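Locked Phones and Who Gets to Open Them: My Project Report

I picked this topic after losing an argument at dinner (my uncle won, loudly). He said a judge's warrant means you have to unlock your phone, full stop. I wasn't so sure, and I had a term to find out.

What I did

I wrote a survey asking students at Bernholm one thing: if police had a warrant for your phone, would you have to tell them the passcode? I sent it to 600 people and got 88 back, so please don't treat my results like science! Then I spent way too many evenings in the Swanson reading room with old court opinions, which are a lot more readable than I expected once you skip the footnotes.

The passcode question is messy. The Fifth Amendment protects you from being made to testify against yourself, and some courts say that telling police what's in your head counts. Others say it doesn't if the police already know the phone is yours and what's on it. A face or a thumb is a different fight again – some judges treat it like giving a blood sample, and some don't.

Teal leaf patterns and black gripper fingers, close up. 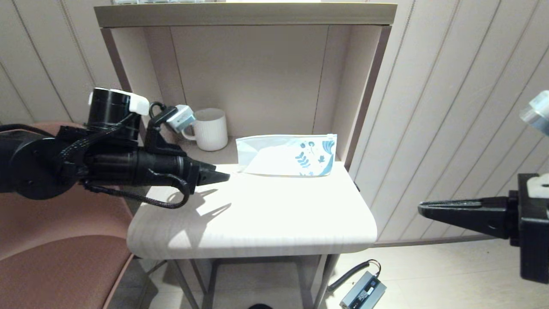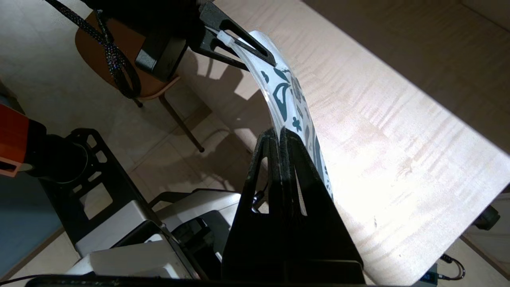
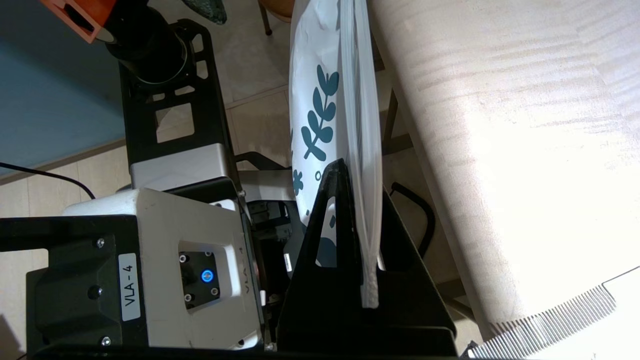
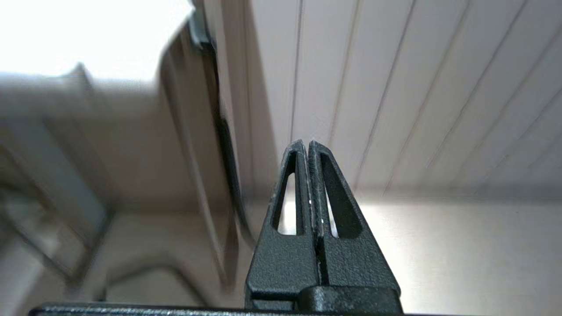 What people told me

Most of the people who answered said yes, you'd have to give up the code. Hardly anyone knew that courts disagree. The comments were my favorite part, and a few people wrote whole paragraphs (one was nearly as long as this section). Several said they'd switched off face unlock right after finishing the survey, which I guess makes me an influence.

What I'd change

I'd ask about passcodes and fingerprints separately. I mushed them together in question two and regretted it all through October. I'd also send the survey over to Varnport, where the students are older and more of them work. My uncle has read this report and still thinks he's right – we're having dinner again next month.

Bernholm Student Projects | Contact the project office | Back to top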